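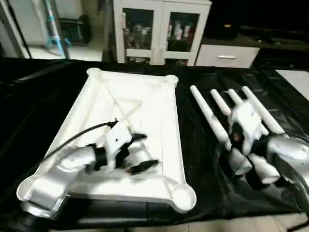
Mebrat Mekonnen wrote, 30 Jul 2025:

> I'd keep the two-finger on the left arm and stop there. The hand is lovely but it's another controller, another set of drivers, and last time I ran one on the Matico box it dropped off the bus whenever the arm went past half speed. Has anyone on the list got figures for both, same objects, same table? Not the maker's figures. And does the wrist camera still see anything once the fingers close, or are you all doing it blind from the head camera?

Mebrat, all,

Quick one, got to give the room back shortly. Some figures, same table, same black cloth, both arms up together so no swapping over between runs.

Two-finger, left arm: 195 tries, 35 misses. Most of the misses are the tray. The ribs in the floor of it catch the tips if you come in low, and if you come in high you get nothing. Pointed jaws help with thin stuff lying flat, no help at all with the ribs. Have set the floor height 5 mm up from where Afridi thinks it is and that got rid of the worst.

Hand, right arm: not enough runs yet to quote, sorry. Closing is fine. Opening is slow, and the thumb comes in late so anything light gets pushed along before it's held. Didn't see your bus trouble but I'm not on Matico, I'm on the Flullon controller, and I haven't gone above half speed either. So can't say you're wrong. Will try it with the cable tied back, the one on the left arm loops up over the wrist and I don't trust it near the tray rim.

Camera. Yes it sees, mostly. With a two-finger you lose a corner of the picture to the finger and thats it. Bigger problem is tall white things close up. 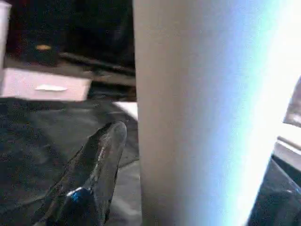
Exposure goes to pieces on those. Dark cloth pulls it up, then the bright side of the object washes out and the edge finder only gets the shaded side. One edge is enough for direction, not enough for width, so it guesses width and guesses small. Fixed exposure sorted that here but then the cloth goes to mush and small things vanish. Tried locking it at the start of the reach and letting go again after the lift, works better than either. Someone at Flosdale had a script that did this properly, Dagim Derese was it? If you're reading, could you post it again, the link in the archive is dead.

Head camera for the rough approach, wrist for the last bit. Wouldn't go blind from the head one, the arm hides its own tips too much when it leans over the tray.

Also, for anybody still on the old Afridi build: 617 is the one with the frame offset bug. Wrist frame is flipped about z and it will look right untill you turn the gripper. Cost me a morning. Go up or down a build, either is fine.

To do:

- hand, same objects, full set of runs
- hand over half speed, watch the bus
- matt cloth instead of the shiny one for the head camera, the creases throw up false edges
- two-finger with rubber tips, if they ever arrive

Mebrat, if you've still got your logs from the Matico runs could you send them, even the bad ones. Esp. the bad ones. Would like to see if it drops at the same joint speed each time or just whenever.

Probably September before I've got both sets side by side. Shout if you need the raw two-finger ones sooner, they're just text files.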